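Tenants' Corner > Moving and Storage > Labelling boxes by colour or by number?

Started by plollerer_east
18 August 2018

Hello all. We will move in October from a two bedroom flat to a smaller one, and I try to prepare early this time. Last move was very bad for us. I wrote on every carton with a marker, "kitchen", "kitchen 2", "various", and after the move I opened 11 cartons called "various" to find the kettle.

My wife wants a colour for each room. I prefer a number on each box and a list in a notebook. We discuss this every evening now and neither of us wins. What do you people do? Please tell me also what did not work, this is more useful for me.

The new flat is on the third floor without a lift, if this changes something.

Reply from broleo_bay
Colour, no question. When you carry a box up three floors you don't want to open a notebook on the landing. You see green, you go to the bathroom, you put it down. We did orange for kids, white for bathroom, yellow for kitchen and I stuck a square of the same colour on each door frame with painter's tape. My brother in law who can't find his own glasses put everything in the right room.

Reply from numbers_please
I disagree with broleo_bay. Colour tells you the room and then it's finished, it tells you nothing more. You stand in the kitchen with 14 yellow boxes and you still don't know where the kettle is. Number and list, every time. I have my list from the last move in a spreadsheet and I still use it for the things in the garage.

Reply from broleo_bay
You still use it because you never unpacked the garage mate.

Reply from numbers_please
This is true but it is a different subject.

Reply from plollerer_east
Thank you both. I see that it is the same discussion as in my home. I should say that I looked also at plastic bins instead of cartons, because we will keep some of them in the cupboard under the window after. They cost more, of course. Three in different colours, this kind of size:
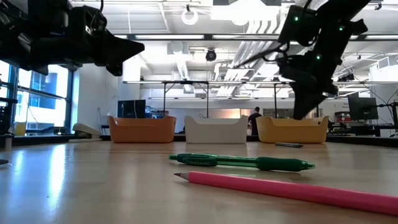

Should I pack the heavy things, like books and pans, in big bins or in small ones?
Small ones, filled to the top, so that one person can lift each of them on the stairs and nothing slides inside.

That is what the man at Humari told me when I rang for a quote, so I write it here for others. He said the big boxes are for blankets, pillows and lampshades. He also asked for 200 dollars more for the stairs, and I am still thinking about it.

Reply from greyteapot
Pay the 200. I didn't pay it once, and I carried a washing machine with my neighbour, and we don't speak so much any more.

About the bins, check if they have lids. Open ones are good in a cupboard but in a truck you can't put much on top of them. I use cartons for the truck and keep bins for what stays in the car with me: medicine, chargers, papers, coffee, one roll of toilet paper. Those go in last and come out first.

Reply from numbers_please
Agree with greyteapot about the lids. Also if you buy coloured bins you are already stuck with the colours they have in the shop. If you have five rooms and the shop has three colours, what then? With a number you never have this problem.

Reply from eze_street_flat
You can do both! I don't understand why this thread is a war. Coloured tape for the room, a number on the tape, and the list on your phone (take photos of the inside of each box before you close it, it's quicker than writing and you don't forget the small things). I moved twice like this and lost only one thing, a cheese grater, which I think the cat was sitting in front of when I took the photo.

Some small advice from my side:
Write the number on two sides and on the top, because the one side you wrote on will always face the wall.
Start the numbers again for each room, so kitchen 1 to 12, bedroom 1 to 9.
Don't put white tape on a white box. I did.

Reply from broleo_bay
Fine, I can live with a number on the tape. But colour first.

Reply from plollerer_east
I showed this thread to my wife and she says eze_street_flat is the only reasonable person here. So we will do colour tape and numbers. I bought a pack of 100 labels and four rolls of tape this afternoon. I also accepted the 200 for the stairs. The whole quote is now 992, and I had hoped to stay under 800, but my back is not young.

One more thing. Does anybody know if I can leave clothes in the drawers when they carry the dresser? Humari says yes, and my mother in law says never.

Reply from greyteapot
Light clothes only, and tape the drawers with something that doesn't take the varnish off. On three floors of stairs I would take the drawers out and carry them one by one. Your mother in law is closer to right.

Reply from numbers_please
And number the drawers.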